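About Perkel

Perkel is a cleaning company for shared spaces: office kitchens, break rooms, meeting rooms, school lounges and waiting areas.

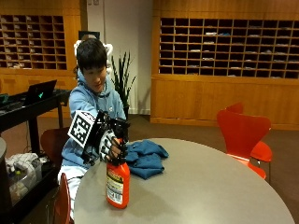 Spray bottle and cloth at one of the round tables.

Jocelyn Soriano and Kęstutis Petrauskas started the company with 2 contracts, both in the same office building. Most of the work was tables. People ate at them, held meetings at them and left coffee rings on them, and the evening cleaning crew in that building only did floors and trash. Jocelyn and Kęstutis came in after lunch and did the rest.

We now look after 114 rooms. Tables and chairs are still the largest part of what we do.

How we work

Every room gets a written plan before the first visit. It lists each surface, what it is made of, what we use on it and how often. A round table that seats four gets wiped from the middle out to the edge, then around the edge, then underneath the lip where hands rest. Chairs are pulled out, wiped on the seat and back, and put back where they were. Molded chairs are quick. Upholstered ones go on a separate schedule.

Cloths are used for one room only and then go in the laundry bag. Bottles are labeled and refilled at our own supply room, never on site. We don't move papers, laptops or personal items. If something is on the table, we clean up to it and leave a card.

Plants are dusted on request - we don't water them unless the plan says so.

Who we are

There are 14 of us. Jocelyn runs the schedule and Kęstutis handles supplies and equipment. Liette McKinnon trains new staff, and everyone spends their first week with her. Keegan Sawatzky does site visits and writes the room plans. Lise Beaulieu answers the phone and sends the invoices.

Where we work

Our office and supply room are in the Previa building in Uvden. We take rooms of up to 400 square feet at the standard rate. Larger rooms are quoted after a visit. We don't do carpets, windows or outdoor areas, but Lise keeps a list of local firms that do.

Page last updated 27/04/2020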